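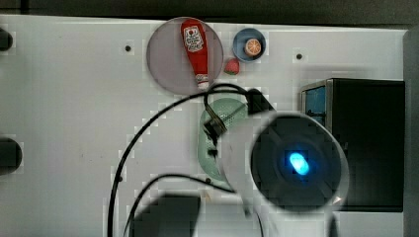
Tabletop setup with toy food, plate, bowl and colander.

3 min read

Trarnik, reviewed: a planner that says it knows when it doesn't know

The claim behind Trarnik is easy to state. You type a kitchen chore in plain words, the planner breaks it into picks and places, and before each one it scores its own confidence. If the score is low it stops and asks you. Durkby, who publish the method and the code, report that this cuts bad grasps sharply on "everyday tabletop tasks." I wanted to know what they count as everyday.

Mostly toys, as far as I can tell. A toy ketchup bottle lying on a plate is a fair first test, and I don't mind anyone starting there. A toy strawberry keeps its shape, though, and it doesn't bruise. When a paper's headline number rests on objects like that, I'd like the title to say so.

Setup took me most of an afternoon. The install notes assume you already have the Nedulcombe calibration package, which they mention once, in a footnote. After that it ran without crashing, and I'll give them credit for it. I've reviewed worse.

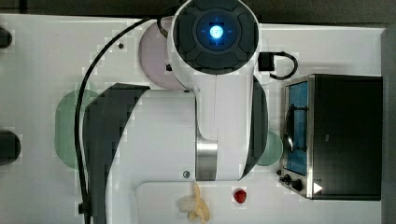

Xaba Manipulation Reading Group / Tools & Methods Reviews

The part I care about is food that gives. Put a peeled banana on a cutting board with a strawberry next to it and the confidence score has something to prove. Grip force is a fixed setting in this release. The planner can be very sure about where the banana is and have no opinion at all about how hard to hold it, and the score you see on screen covers only the first of those. The manual calls it "task confidence." I'd call it location confidence and leave it there.

The evaluation is thin too. Durkby ran 141 trials across 2 table layouts and then talk about homes in general. The planner itself was tuned on over 1,000 logged attempts, and I couldn't find a clear statement that the test layouts were kept out of that set. Petronella Sithole raised the same point in our group and wrote to the authors. Their reply said the split was "by session," and a session can easily mean the same table after lunch.

Erick Kashindye likes it more than I do. His view is that a planner that stops and asks is worth having even with a rough score, and that the prompts are well written. They are. They're also frequent, and there is no way to tell it "same answer as last time."

What I'd want before recommending it: a grip setting the planner can change, results split by hard and soft items, and a baseline that asks for help at random just as often. Without that last one I can't say whether the score is doing the work or the human is.

Rating: 3 out of 5. Fine for a lab that wants to read the code. I'd wait for the November release otherwise.

Contact the reading group | © Xaba Manipulation Reading Group | Back to top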